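Ristside Repair Evening returns in April

Dear members, after the winter pause we will open the doors again in April, in the old school at Clakthorpe. Last year you brought us 354 broken things, most of them lamps and toasters.
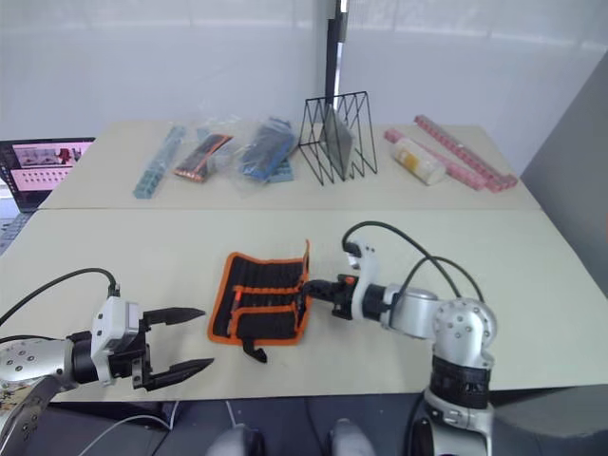

Please write to Sohail Gondal before you come with a sewing machine, as we have only 4 places for these. Bring also the foot pedal, many people forget it.

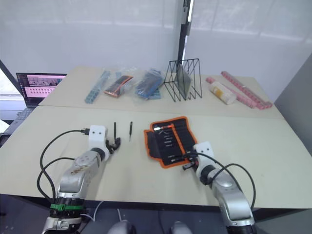
The bus from Grevthorpe now stops at the church, and the walk is short. Coffee is free, cake is very welcome.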